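Conflict Reporting Desk, Edside Institute
Working notebook, entry of 17/07/2018

Subject: coding of prisoner exchange announcements in the ceasefire dataset

The second pass through the Bitar wire archive was completed this morning. The archive holds 2,000 items, of which 16 concern the release or exchange of detained military personnel. Four of the 16 repeat an earlier announcement with a changed headline and have been linked to the parent record. They are not to be coded as separate events.

Disagreement between coders

Clémence Collet and the undersigned coded the remaining 12 independently. We differed on two. In the first, a foreign ministry "welcomed" a release that the detaining government had only promised. Collet entered it as a third-party statement; I had entered it as confirmation of the release. Her reading is correct under section 2 of the Rathjen codebook and the record has been amended. The second case concerns a border officer described as "returned" in one report and "transferred" in another on the same afternoon. It remains open.

Interim rules, in force until the October revision

1. The date of an event is the date of the physical handover. Where only the announcement is dated, leave the handover field blank and enter the announcement date in the notes.

2. Statements by neighboring states are coded for speaker and addressee. General appeals for restraint receive the code for "both parties" even when only one capital is named.

3. Casualty claims attached to a release story go to the casualty table, with the claimant identified. They are not to be averaged. 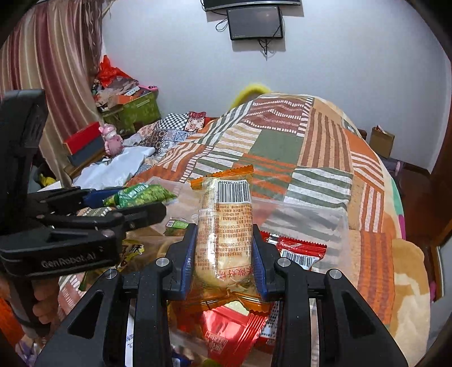 4. Translated statements are checked against the original language before the verb is coded. "Urged," "called on" and "demanded" are separate values.

Outstanding

The Cladton office has not yet sent its list of duplicate reports. Collet will write again. The open case will be put to the codebook editors together with both source texts.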